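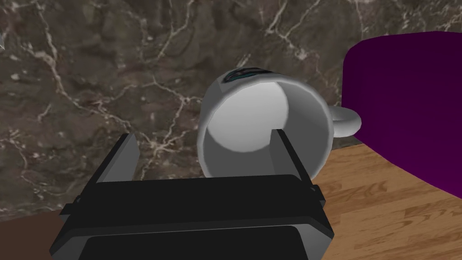 Pinza casera: ¿entrar por el borde o por el asa?

suken62
Sigo con el brazo del taller. Antes de montar nada estoy probando el agarre en simulación, con la taza tumbada y la boca hacia la pinza. De 200 intentos a un dedo por dentro y otro por fuera, me fallan 62. ¿Cambio de estrategia?

plendent
Yo iría al asa. El borde es grueso y curvo, y con dedos planos tocas en muy poca superficie.

eder_taller
No estoy de acuerdo. El asa queda a la derecha, pegada al objeto morado, y ahí vas a chocar. Mejor el borde, pero baja la velocidad de cierre.

plendent
Pues aparta el objeto morado — es una simulación.

suken62
No quiero apartarlo, en mi banco nunca hay sitio libre. ¿Qué fricción ponéis en los dedos?

kudholm
La que midas con tu goma. Yo pegué tiras de 4 mm y tuve que rehacer los valores enteros.

suken62
Vale, pruebo el cierre lento esta noche y subo el registro.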